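## 3. Running the cup demonstration on open day

Applies to the Drikener table station in the Goodwin hall. Read section 2 (power and safety stop) first.

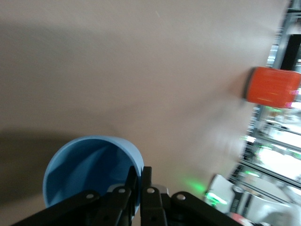
**How long does one demonstration take?**
Plan on 13 minutes per group, with questions. Keep the talking until the arm is parked.

1. Bring visitors in by the side door and stop them at the floor line.
2. Switch on the controller and enter code 1258.
3. Set the blue cup and the orange cup on the tabletop, well apart.
4. Load the program "Cups" and set the speed to 3.
5. Say "arm moving" out loud, then press Start.
6. When the program ends, press Park and wait for the tone.

**Caution:** Keep hands off the tabletop while the arm is live. Use the stop button first - then reach in.

**Note:** If the gripper closes beside a cup instead of on it, press Park and run the program again. Do not move the cup by hand during a run.

**Note:** Visitors may hold the spare cups but may not use the controller.

For faults, call Lucero Ticona or Hemi Dunstan at extension 3945. Write the fault code in the station log before you restart.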